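FOR IMMEDIATE RELEASE

Faton withdraws Prendimum 2 grip software after fault in release step

RAMLOW, December. Faton, the maker of control software for small robot arms, today informs its customers that version 2 of the Prendimum grip software is withdrawn from download. The reason is a fault in the step in which the arm lets go of a part. In certain conditions the software reports that the part is placed and the fingers are open, while the fingers are still closed. The arm then begins its next movement with the part still in the grip.

We have no report of an injured person. We do have reports of dropped parts and of one damaged fixture, and we consider the fault a safety matter for every site where people work within reach of the arm.

The fault was first noticed by a customer, the packaging company Ejigu, during the setup of a new line. Their arm put down a part, gave the signal "released" to the conveyor, and the conveyor started to move. The part was still held. It was pulled from the fingers and fell on the floor. Ejigu stopped the line by hand and wrote to us the same evening, with the complete log. We are thankful for this log, because without it the search would have taken much longer.

Our test group then repeated the work in simulation, with the simple task we use for all our versions: the arm takes a small cube with a number on it and brings it to its place on the table. The simulation ran 900 cycles with version 2. In 81 of them the released signal was sent while the fingers were closed.
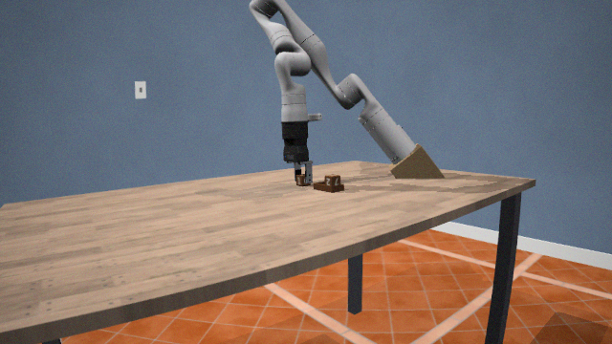

Shewit Sisay has asked us to print the following remark without changes: "Eighty-one times is too many to call it rare. When I read the first customer message I wanted to see what was tested before the version went out, and the answer was that the release signal was only tested with an empty gripper. I would like that the company says this openly, and also says that the old version did not have this problem."

We say it openly. The release signal in version 2 was tested with an empty gripper and not with a part between the fingers. The previous version of Prendimum does not have this fault, and it can be used as before.

What happens inside the software is the following. Version 2 brought a new function which shortens the waiting time after the command "open". The older version waited until the finger sensor gave the open position. The new version makes a calculation of how long the opening should need and waits for this time only. If the calculated time is over before the fingers start to move, the software takes the command as finished. A heavy load on the controller makes this more probable, for example when the camera and the arm program run on the same computer. After that, the arm follows its path at normal speed, and it does not know that it carries something.

The emergency stop is not touched by this fault. It works through a separate circuit and has been working correctly in all reports that we received. 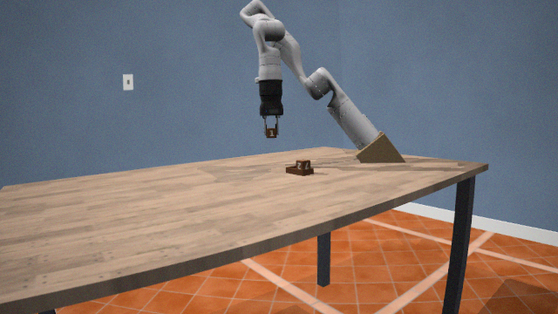 Can I continue to use version 2 if my arm stands behind a guard?

Please do not use it, also not behind a guard. A part that leaves the grip in the middle of a fast movement can fly further than expected, and not all guards are made for this. Go back to the previous version until the corrected one is available.

To go back, please do these steps in the given order:

Stop the arm and switch the controller to manual mode.
Support or remove any part which is still in the grip.
Save your programs on an external drive.
Install the previous version from the customer page.
Run each program once at low speed, with a real part in the fingers.

Programs written in version 2 can be opened in the previous version. Only the setting "fast release" will be ignored, and cycle times will be a little longer.

The corrected version is now in test. It waits again for the finger sensor, and if the sensor gives no open position, the arm stays where it is and shows an error. We have also changed our own procedure.

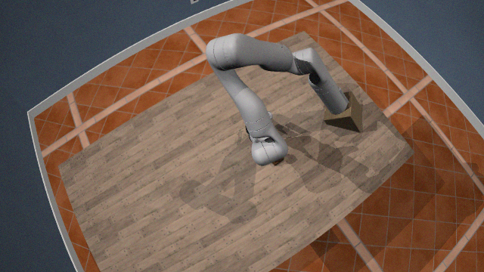
Every test of the release step is now done with a part in the grip, with the controller under full load, and the result is compared with the real finger position and not only with the signal. The corrected version will be given to customers when it has passed this test in simulation and afterwards on the arms in our hall in Ramlow. We prefer not to promise a day for it.

According to our records, version 2 is installed at 43 sites. All of them have received a message from us. If you use Prendimum 2 and did not receive a message, it is possible that your contact address is old. In this case please write to the Faton service desk and give the serial number of your controller.

We apologize to Ejigu and to all customers who lost working time.

Press contact: Faton, Press Office, Ramlow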